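# The Bowl on the Counter

Every few years someone decides that the American kitchen has been storing its fruit wrong. We were told to keep tomatoes out of the fridge, then in the fridge once ripe, then upside down. We were told to hang bananas from a hook. I bought the hook. It cost more than a month of bananas and it now holds dish towels.

The current season's correction comes with a subscription. Pikico, a company that used to sell lunch containers, would like you to put a paper disk under your apples. The disk is supposed to soak up ethylene, the gas that ripening fruit gives off, and you are supposed to replace it every month. Henus sells a rival version, a packet of gray beads in a mesh bag. Both firms promise "longer life," a phrase I have learned to read slowly. Longer than what? Longer than fruit left in a hot car?

I asked Pikico for its test results in August and got back two pages, one of which was a cover sheet. The other described a trial in which fruit was kept in a sealed box with the disk and compared with fruit kept in a sealed box without it. I don't keep my fruit in a sealed box. I keep it where people can see it, in the hope that somebody will eat it.

The chemistry is real enough. Apples, pears, bananas, avocados and peaches keep ripening after they are picked, and ethylene pushes them along. Commercial storage rooms have managed the gas for decades, with tight doors and controlled air. The question is whether any of that carries over to a counter in a drafty house with a dog going in and out.

Montserrat Garrido doubts it. She ran the cold rooms at a fruit packer outside Mornance for most of her working life and is now retired, with strong opinions and a pear tree. "You would have to absorb the whole kitchen," she told me. "The window does more than the bag."
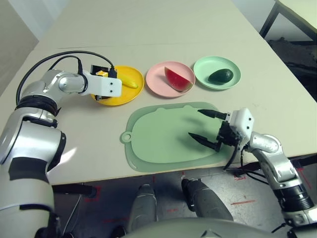 **Leandro Palacios**
*Contributing writer, food and household*

Garrido's own method is dull, and she knows it. She buys fewer pieces. She spreads them out on plates so the bruised ones show. Bananas sit apart from everything else, and anything that gives a little near the stem goes into the refrigerator that evening. She doesn't wash fruit until she means to eat it. When I asked about the banana hook she laughed for a long time.

I tried the disks anyway, and the beads, for most of a summer. I split each grocery run into shares and kept notes in a school notebook. I won't pretend it was science. The peaches on the beads went soft on the same morning as the peaches with nothing. The pears with the disk lasted a day longer, and then on the second round they lasted a day less. My daughter ate part of the control group. By the end the only clear finding was that fruit near the stove went bad first, and my grandmother could have told me that for free.

What bothers me more than the disks is the math used to sell them. Henus prints a number on its box, 2,735, which is meant to be the dollars a family of four throws away in spoiled food each year. I asked where it came from. A spokesman said it was "an internal estimate based on several sources," and would not name the sources. Pikico's website says 2,000. Neither figure separates fruit from meat, milk, leftovers or the bag of salad everyone buys and regrets, and the disk can do nothing for your meat loaf.

Gallagher, the regional grocery chain, has the disks stacked by the registers in a display that must hold 500 of them. A produce manager there, who asked me to leave his name out, said they sell well in the first weeks of the year and then stop. Refills hardly move at all. People buy the idea once. He doesn't use them at home, and when I pressed him he said the best thing a shopper could do was stop squeezing the avocados.

There is a fair argument on the other side. Waste is a real problem, and a person who has paid for a gadget may look at the bowl more often. If the disk reminds you that you own pears, perhaps it has earned its keep. A sticky note would work too, but I admit I have never bought a sticky note with any feeling of hope.

I wrote to both companies again before this piece closed. Henus sent a coupon. Pikico said a new version is coming, with a dot that changes color when the fruit is ready to eat. I showed that message to Garrido, and she went out to the tree, pressed her thumb beside the stem of a pear and left it hanging for another week.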